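Batch cocktails and party drinks at home: the tips I swear by

Posted Aug 14, 2022 in Kitchen Tips

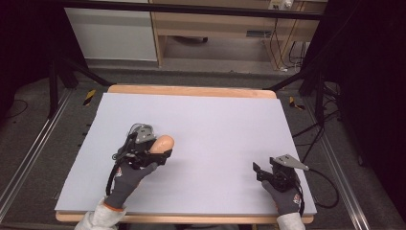

I love gin drinks at home, and I love them even more when I'm not stuck in the kitchen shaking them one at a time while everybody else is out on the patio having fun. Batching is the way round it. You mix the whole lot in the afternoon, put it in the fridge, and all that's left to do is pour and garnish. Before any of that I sort out my surface, as syrup gets everywhere and dries like glue. A big pale board laid on top of a wooden table, with the table edges still showing front and back, is just the sort of arrangement I like for the messy stage (cutting fruit, straining, filling bottles). The board takes the drips, and you can carry it to the sink afterwards.

Measure in parts first

Write your recipe down as parts, then pick your "part" to suit the jug. For a simple gin sour I go two parts gin, one part lemon, one part sugar syrup, and I taste before I commit. The same scrap of paper works for four glasses or a whole garden full!

Add the water

Shaking or stirring with ice waters a drink down, and a batch that skips the ice will taste fierce. I add 21 ml of cold water per serving for stirred drinks and taste again once it's properly chilled. You can always add more. Fizz goes in at the very last minute, straight into the glass, never into the jug.

Squeeze late

Lemon and lime juice start to lose their sparkle within hours. Mix the gin and syrup the day before if you like, but leave the citrus until the afternoon of the party. Roll each lemon hard under your palm before you cut it – you'll get a lot more out of it. Peel it first, too, if you want twists. Peel keeps nicely in a lidded box with a bit of damp kitchen paper.

Cucumber and rose syrup

This is my favourite thing to make all summer. Warm 200 g of sugar with 200 ml of water until it goes clear, take it off the heat and drop in half a sliced cucumber and one teaspoon of rosewater. Leave it for 40 minutes, strain, bottle, and into the fridge it goes. I use mine up within 7 days. Go gently with the rosewater – brands vary a lot, and too much makes the whole jug taste like a bath.

Better ice

Big lumps melt slower than little cubes, so I freeze water in an old loaf tin and crack it up with a rolling pin inside a clean tea towel. Make the first tin a couple of days ahead, tip the pieces into a freezer bag and start another. For a punch bowl, freeze a ring of ice in a cake tin with lemon slices and mint in it. It looks fantastic and it's no trouble at all. I do the same in December with cranberries and orange.

Sticky bottle necks

Wipe the thread of every syrup bottle with a hot cloth before the lid goes back on. If one has already stuck, hold the neck under the hot tap for a minute, dry it, and grip it with a rubber glove. Pourers want a soak in warm soapy water the same night. Leave them until morning and you'll be poking at them with a cocktail stick.

Next time: what to do with the leftover lemon halves (I've got a freezer drawer full of them).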